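Treleo Toy Library: progress report to the Mägi Fund, August

Hello again! I can't quite believe we're halfway through the grant already, but the spreadsheet says so. The big news is that Grusstead is open. We finally got the keys to the old shoe shop on the high street (the damp took longer to sort than the landlord promised, grumble grumble) and we now lend from there as well as from the van.

Membership has gone up nicely. We had 37 families on the books when I last wrote and we've now got 50, mostly thanks to the health visitors handing out our leaflets. Board games and wooden train sets are never on the shelf for long. Jigsaws are slower, and I've stopped accepting them without a list of missing pieces.

Soft toys were the thing you asked me about, and yes, we do lend them now. Each one gets washed between loans and put in a cotton bag with its number on.

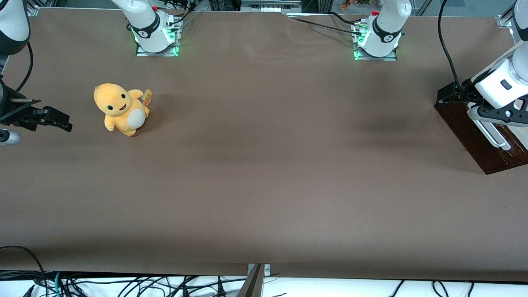

A smiley plush lizard with a cream tummy.

On money, we've spent £600 on shelving and a second-hand washing machine, both under the heading you agreed. The van needs two new tyres before winter and I'd like to move a bit across from printing to cover them, if you're happy with that?

Still to do: the Bradska stop, which has slipped. The village hall can only offer us 9 in the morning and that clashes with the school run, so I'm asking the chapel instead. I'll send the loan figures with the next report.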